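Wernuldale, Book 3: The Ferryman's Tithe (hardcover)

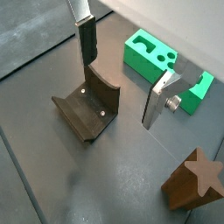

Graltier Comics & Books, Graphic Novels Department

Okay, I've been waiting since May to put this one up on the site, and I'm so glad I finally can! If you've read the first two you already know what a mean trick that last cliffhanger was (Leblanc under the ice, the bell ringing, and then... blank page). Book 3 picks up the very same night and barely lets you breathe.

The year is 1749, the river towns are starving, and the ferryman at Ciltodgate has started asking for more than coins. Leblanc owes him three crossings. She's already used two. I won't tell you what she trades for the last one, but I read that chapter standing up in the stockroom and had to go sit down.

The art is a big step up, too. There's a lot more ink and a lot less blue, and the flood sequence runs for pages with hardly a word in it. I know some of you grumbled about the tiny lettering in Book 2 (me too, I had to hold it under a lamp) and it's bigger now, hooray!

Can you start here? Eh, you could. There's a recap up front, but it skips the whole business with the twins, and the twins matter a lot by the end. I'd get Book 1 and go in order.

Format: hardcover, full color, 109 pages
Extras: sketch section at the back, fold-out map of the river
Reader age: teens and up, some blood and one pretty rough drowning
Series: Wernuldale, Book 3
Price: $42

We can hold up to 3 copies per customer at the counter, so if you're buying for your book club, ask me and I'll put your name on them. Orders placed before 2 p.m. go out the same day, bagged and boarded in a stiff mailer. The softcover hasn't been announced yet, and I'll add it to this page when it is.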